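Folding T-shirts on a work table

Workshop notes, Gwilym Jarman

A shirt folded on a flat, hard surface holds its shape on the shelf longer than one folded in the air or on a bed. The method below is the one used for plain short-sleeved shirts in jersey knit. It needs a clear table and no tools.

Table

Use a smooth top with no seams or raised edging. Jersey catches on rough boards and the drag shows up as a diagonal wrinkle. A light-colored top makes lint and loose threads easier to spot, though dark lint on a pale shirt shows on anything. Wipe the surface and let it dry fully before the first shirt goes down.

Depth matters more than length. The shirt should fit between the near and far edges with a hand's width to spare – measure the longest shirt in the pile, collar to hem.

Laying out

1. Shake the shirt once, holding it by the shoulder seams.

2. Lay it face down with the neck toward you and the hem away. Working from the neck end keeps both sleeves within reach.

3. Check the corners. Fabric hanging over the front edge pulls the rest of the shirt with it, and a fold made in that state comes out skewed. Lift the hanging part, set it back on the table and smooth outward from the center. 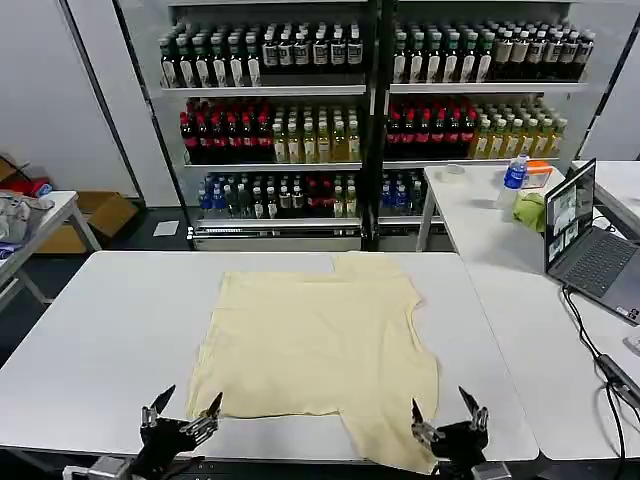
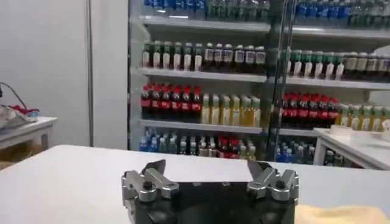 A pale yellow item on a white top, somewhat crumpled.

4. Flatten the sleeves. Pull each one straight out from the armhole, then press down with the palm. A sleeve that bulges usually has air or a twist in it.

5. Run a hand along the hem. If it has flipped up, turn it down again. A flap left in the hem is pressed into the finished stack and will need an iron later.

Folding

6. Fold one side in toward the center so the new edge runs parallel to the side seam. Turn the sleeve back on itself so it lies inside that edge.

7. Repeat on the other side. The two long edges should be parallel. Correct them now – later folds only hide the error.

8. Bring the hem up to just below the collar, then fold once more. For narrow shelves, fold in thirds instead.

9. Turn the packet over, collar up, and press with both palms for a few seconds.

Faults and fixes

Packet wider at one end: side folds not parallel. Reopen to step 6.

Collar buckled: hem brought up too far. Leave a gap of two fingers.

Old crease across the chest: fold line left from earlier storage. Steam it out and let the shirt cool flat before folding again.

Storage

Stack no more than 4 shirts in a shallow drawer. Heavier stacks mark the bottom shirt. On open shelves, turn the folded edge outward and alternate collar ends if the stack begins to lean.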